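Diary, 30 Jul 2026
The Solby brook, my fourth count

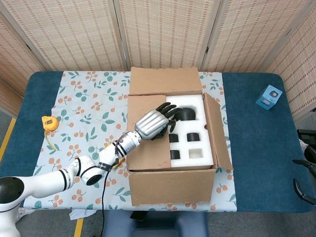 Robotic hand and open cardboard box, on the table.

I got up before the alarm today, at half past five, and drank my tea standing. The brook is best before the dogs come. I had put my boots by the door in the evening, with the net inside the left one so that I could not forget it again as in the last month.

This was the fourth count I made at the Solby brook, but the first one where I was allowed to name the animals myself and only have them checked afterwards. Until now Henrike Bauerfeind looked over my shoulder, very kindly, and I always waited for her face before I said a name. She has kept records of this brook for longer than I have lived in this country. In February, on the training day, she let us stand in the water until we could not feel our feet, and she spoke calmly about mayflies all the time.

Wenjie Hou was already on the footbridge when I arrived. He had the white trays, the brushes and the spoons, and I had the thermometer and the record sheets. We do it always in the same order. First the temperature, then the colour of the water, then the bank on both sides, and then the net. The water was 14.5 degrees, clear, with a little foam under the bridge. I wrote down the foam. Wenjie said foam is mostly harmless and comes from rotting leaves, but it must be on the sheet all the same.

The brook is low. The gravel bar where we stood in spring is now a small island with grass on it, and the place where we normally kick the stones has hardly enough current to carry anything into the net. So we moved upstream, to the second riffle, the one behind the fallen alder. I am not fully content with this. If we change the place, can we still compare the numbers? I have marked it on the sheet in capital letters and will ask Henrike when she is back on the telephone.

We made three kicks of one minute each. I held the net and Wenjie kicked, then we changed. I am slow with the sorting. My eyes are good for the big ones, but the small worms I see only when they move, and they do not always want to move. I found caddisflies in their little stone houses, which I like the most of all, and freshwater shrimps in great number, swimming on their sides as they do. There was also one flat mayfly, which made me very happy, for we had none in the last count. Wenjie found a leech and gave it to my tray as a present.

In total we had 7 kinds of animal. Shrimps we do not count one by one when there are so many, we estimate from a quarter of the tray, and I came to 900. Wenjie thought this was too high. We did the quarter again, and then he agreed, but he put a question mark in pencil beside it. I did not like the question mark. Now, in the evening, I think he was right to put it.

All mayflies together were 33, mostly the small swimming kind. I counted them twice.

While we were rinsing the trays a woman stopped on the path and asked if we were fishing. I explained what we do, and this time I had all the words. "Riffle" I learned only this year, and I am a bit proud to use it. She told me that as a child she caught bullheads under the same bridge, with a jam jar. Her name is Xuelian Lei and she lives in the row of houses behind the mill. She asked when the next training is. I wrote her the address on the back of an old sheet — I hope my writing was readable, my hands were wet.

We poured everything back gently at the edge. One shrimp stayed on my sleeve and I discovered it only at the car, so I walked back with it.

After lunch I typed the numbers into the table. The table does not accept "second riffle" as a place, only "riffle", so I had to put the change into the remarks. It took me longer than the sorting. Xiaoyan Gu, who collects the sheets of all the teams, answered in the same hour. She asked for a photograph of the flat mayfly and I have only a bad one, grey on white, where one must believe in the legs. She accepted it with "probable". Next time I shall take the small glass dish with me and more patience.

She also wrote that Hongjun Lu cannot do the lower stretch in the coming month, and would I take it. I said yes before I had looked where it is. It begins below the road, where the banks are steep and full of nettles. I will need the long trousers and a stick.

In the evening it rained a little, not enough for the brook. I washed the net in the bath and hung it over the balcony, and the boots are drying upside down on two bottles. New words for my list: silt, undercut, bullhead. I must still buy pencils, the soft sort that writes on damp paper.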